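Este site usa cookies para melhorar a sua experiência. Aceitar | Saber mais

A loiça do fim da tarde

Moro em Portugal há alguns anos e ainda escrevo devagar, peço desculpa pelos erros. Em agosto mudámos para um apartamento mais pequeno e a cozinha foi a parte que me deu mais trabalho.

Na casa antiga eu tinha um escorredor grande de metal, ao lado do lava-loiça, e a bancada estava sempre molhada. Quando o pus na cozinha nova, ficou sem lugar para cortar o pão. Procurei na Vukel um modelo que coubesse dentro da cuba e encontrei um preto, simples. Medi duas vezes, porque a caixa dizia 41 centímetros e não acreditei muito.

Agora tenho este costume: a máquina de lavar leva quase tudo, mas os pratos do lanche eu lavo à mão e deixo dentro da cuba. A água cai diretamente para o ralo e a bancada branca fica livre. Com uma bancada brilhante vê-se cada gota, por isso isto para mim é importante.
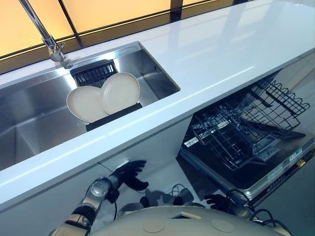 Também aprendi a não encher o escorredor. Se ponho pratos demais, eles tocam uns nos outros e demoram a secar. As taças fundas ficam melhor na máquina, no cesto de cima. Para os talheres ainda não encontrei solução, uso um copo velho que trouxe de Sterkville. Se alguém conhece um porta-talheres estreito, escreva nos comentários, por favor.

240 partilhas | 6 comentários

Contacto | Voltar ao topo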